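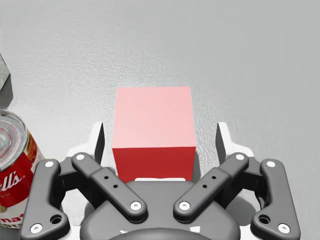
I sell packing kit for a living, so when Ornine asked me to write up the Dekik two-arm packing cell I said yes before they'd finished the sentence! What I like best is that you try your own job out on screen first, before anything gets bolted down. We start everybody on the simplest pick going, a plain red cube with the fingers open either side of it and a soup can for company, and your packers can sit with us and say where the fingers would get in their way.

And they do say! At Szilágyi the bench crew had the whole layout changed (they wanted the cell by the window, and quite right too). Nobody's hours went down. The lifting did, and the afternoons are now mostly checking and labelling, which suits some people better than others.

Once you're happy with one arm we put in the second, then mix up the goods: a juice box, a glass, a small carton, the can again.
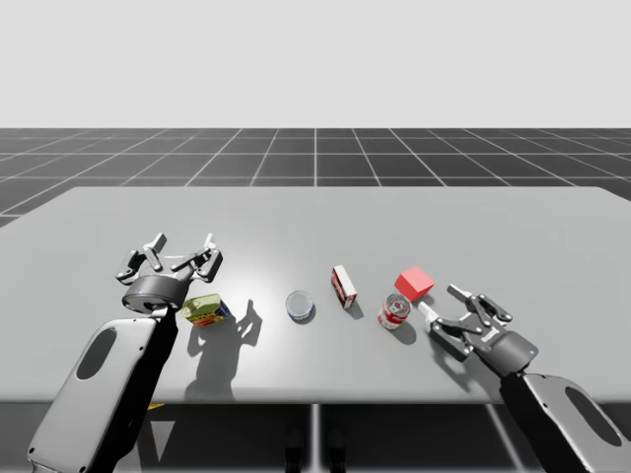
Hrefna Zoëga wrote to us that she'd still like a slower setting for the first week, and that her team needed a proper say in who gets trained first.

Fair point, and the slow setting is now standard. Training takes 30 hours per person, spare finger pads are £178 a set, and the Starnora stand is extra. Ask for Bahman Rostami, any day but Saturday.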